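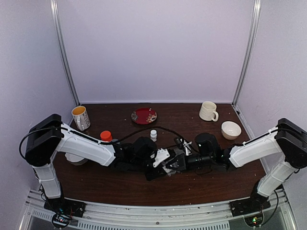
教示による動作獲得(双腕マニピュレータ)

概要

教示による動作獲得とは、人が手本となる動作を示し、その記録からロボットの動作を生成する手法の総称である。軌道や条件分岐を逐一記述するプログラミングと対比され、対象物の形状や置き方が一定しない卓上作業で用いられることが多い。手本の与え方により、直接教示と遠隔教示に大別される。

直接教示

操作者がアームの手先またはリンクを手で持って動かし、各関節の角度を時系列で記録する方式。関節は重力補償を有効にした状態か、駆動を切った状態に置かれる。追加の装置を要しないが、操作者の手や腕がカメラに写り込むため、画像を入力とする学習には再生時の撮り直しが必要となる。双腕の場合は片腕につき片手を要し、把持部の開閉を同時に指示しにくい。

遠隔教示

操作者が別の装置を動かし、作業側のアームを追従させる方式。作業側と関節構成の等しい小型アームを用いるリーダー・フォロワー型、手先の位置姿勢のみを送る手持ちコントローラ型などがある。リーダー・フォロワー型は関節角をそのまま写すため逆運動学の計算を伴わず、特異姿勢の扱いも操作者の感覚に委ねられる。一方、力覚の帰還がない構成では接触の程度を目視で判断することになり、把持力の過大が生じやすい。

作業空間の構成

双腕の卓上作業では、二本のアームを手前の左右に置き、中央で把持部が向かい合う配置が一般的である。周囲を淡色の板で囲うと背景の変化が抑えられ、固定カメラの画像を記録間で比較しやすい。アルミ製の支柱と枠は、板やカメラの取り付け基準を兼ねる。マグカップ、皿、鉢、小瓶などの日用品を卓上に散らして置く場合、前腕部による遮蔽が避けられず、手首カメラの併用が検討される。配線は肘関節と手首の可動範囲に余長を持たせて固定する。

記録と選別

一回の手本は開始姿勢から終了姿勢までを単位とし、関節角、把持部の開度、画像を共通の時刻で保存する。Istardの手順書(2021年5月19日版)は記録周期を30 Hzとし、物体の配置を6回の記録ごとに変更するよう定めている。同手順書を起草したオトマン・ベンナニ(Othmane Bennani)は、途中で持ち直しのあった記録を失敗として除かず、別の区分で残す方式を採った。復帰動作の学習に転用するためである。

Odlowで収集された双腕卓上作業の記録は1,747件で、課題は18種に分類される。整理にあたったアブデリラ・カバジ(Abdelilah Kabbaj)は、課題名と配置番号を記録名に含め、操作者の別は付属ファイルに分離した。

主な課題

操作者ごとの動作の癖は、同一課題に複数の解が混在する原因となる。平均化による学習では中間の無効な軌道が生じうるため、動作列をまとめて予測する手法や、確率的に一つの解を選ぶ手法が用いられる。両腕間の受け渡しでは、片方の把持部を開く時機が記録ごとにずれ、時刻同期の誤差の影響を受けやすい。透明または半透明の物体は輪郭の検出が安定せず、照明条件の固定が求められる。

関連項目

模倣学習、重力補償、遠隔操作、Clikberg形式(記録データ)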